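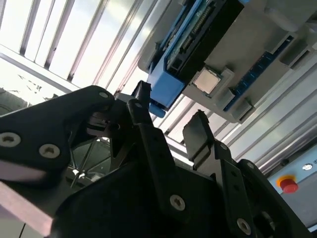 Ticket 352 – Desktop tower, no display after parts swap
Site: Rorkside bench room
Queue: Skotance hardware support
Status: Open, waiting on part
Priority: Normal

Reported problem
Dell tower powers on, fans run, nothing on the monitor. No beeps. User says it worked until the memory was changed in May. Came in with the Mészáros batch, same label series as the other towers from that office.

Log

9:10 am. Confirmed the fault. Tried a known good monitor and a second cable, same result.

9:25 am. Unplugged, held the power button to drain, side panel off. Pulled the memory and tried one module at a time in each slot. No change.

9:50 am. Cleared CMOS and put in a fresh coin cell. No change.

10:15 am. Power supply checked with the tester, all rails in range. Leaving the supply in the case.

10:40 am. Heatsink off. The old paste had gone hard and was only covering part of the chip. Cleaned it off, then lifted the processor out to look at the socket. Memory is out too. Keep processors and modules in the holders on the bench until they go back in, please – no loose chips on the mat.
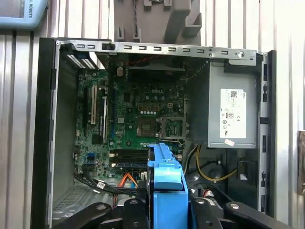 Tower on its side, processor out, socket pins exposed.

11:05 am. Went over the pins with the magnifier. 2 near one corner look slightly low to me. I have not tried to straighten them. Do not touch the socket or wipe it with anything.

11:30 am. Tested the processor in the spare Dremura board. Posts fine. Both memory modules pass there as well, so the fault is with this board or its socket.

1:15 pm. Asked for a replacement board. Quote can be up to 300 with shipping, and the office needs to approve that before we order.

Next steps
If approved: swap the board, new paste, full memory test, then return.
If not approved: pull the drive for data copy and scrap the rest.
Socket cover goes on before the tower is moved to the shelf.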